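Went to the open day at Kurance in December. One room had robot arms doing kitchen jobs, so I stayed there most of the morning.
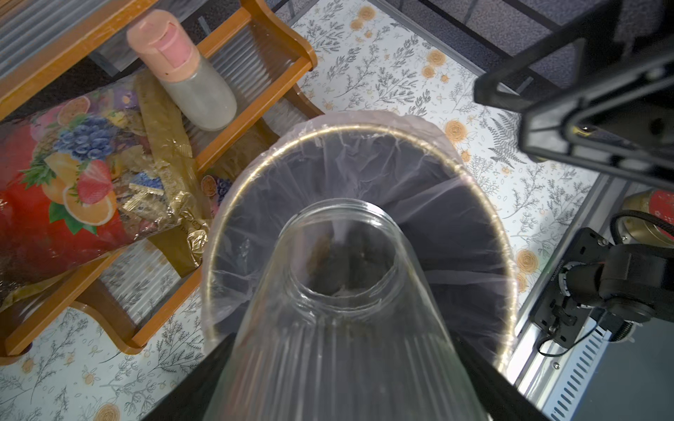
Robel Endale ran the session and kept the talking short. The job was tidying up after tea. I liked that they used ordinary stuff, like a ribbed plastic jar tipped mouth down over the wastebasket with a few dark crumbs still in it. I asked what the arms cost. He wouldn't say.

Next was jars and lids. Meron Moges from Dornedach was beside me taking notes.

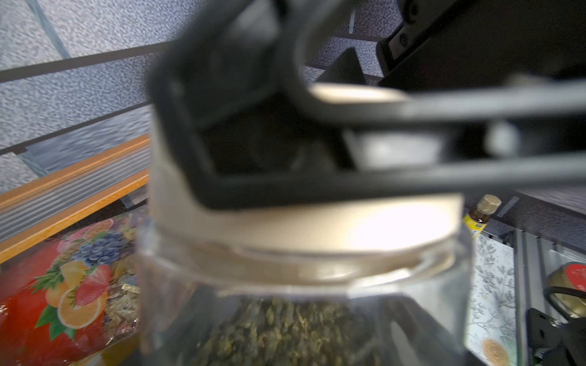

Gripper on the lid, green tea in the jar.

They let 38 of us in at a time, which was plenty for that room.

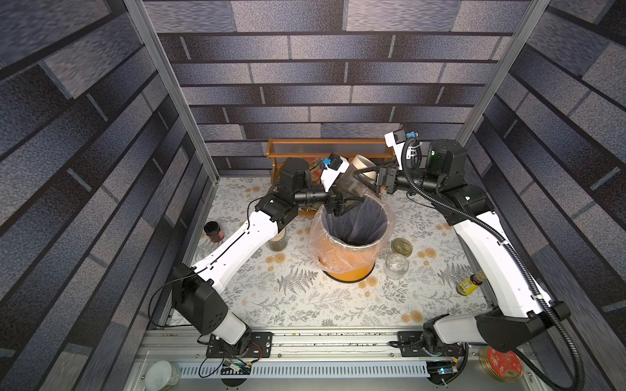 My favourite part was watching two arms share one small bench. I'd expected a bare metal table, but this one had a fern-print tablecloth and brick-pattern walls, with the orange bin in the middle. Parking was bad – take the bus if you go next time.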